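Sonach Workshop Members Complete Two-Arm Sorting Bench

27 December 2022

The Sonach shared workshop has announced the completion of a two-arm robot bench built by its members over the course of the year. The bench, registered under the project name Plinach, is intended for practice in picking up, moving and sorting small objects, and will be open to all members who have finished the introductory safety session.

Work on the project began in May under the direction of Abhishek Solanki, who coordinates the electronics area at Sonach. Members assembled the supporting structure, ran the cabling and wrote the control software during regular evening hours. Foam was selected as the first practice material – it is light, inexpensive and forgiving of an imprecise grip.
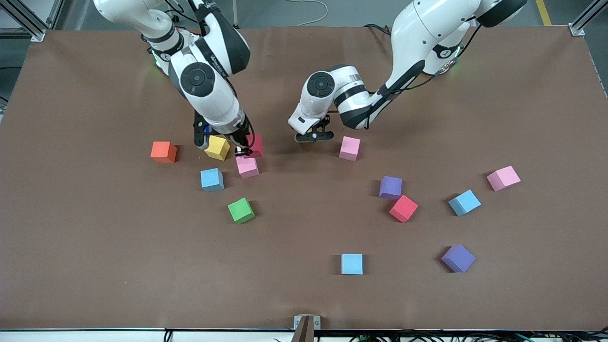 The workshop set aside 49 sessions for the build, of which the greater part went to calibration. According to the project record, the arms had to agree on the position of the tabletop before any shared task could be attempted, and that procedure was rewritten twice. The final version is posted beside the bench and must be followed each time an arm is moved or remounted.

"We wanted a bench that a member could learn on in one evening," Mr. Solanki said. "The software is plain, and the settings are all kept in one file. If a person makes a mistake, they can put the block back and try again."

Costs beyond the arms themselves came to $1,071, paid from the general equipment fund. Replacement finger plates and fasteners will be kept in the Vavero cabinet, and members are asked to record any part they take.

The grippers received particular attention in the later stages. Closing force is now set separately for each material, and the foam setting is the lowest of those stored. Members who bring their own objects should begin with that setting and raise it in small steps.
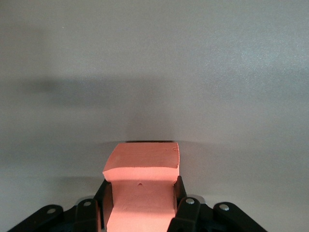 Do members need programming experience to use the bench?

Basic tasks can be run from the saved menu with no programming at all. Members who wish to write their own routines should first attend the Kárason evening course, where the control software is explained in full.

Reservations are made through the workshop calendar in blocks of two hours. A member may hold one reservation at a time, and the bench must be left powered down with both grippers open. Questions about access may be sent to the electronics area desk.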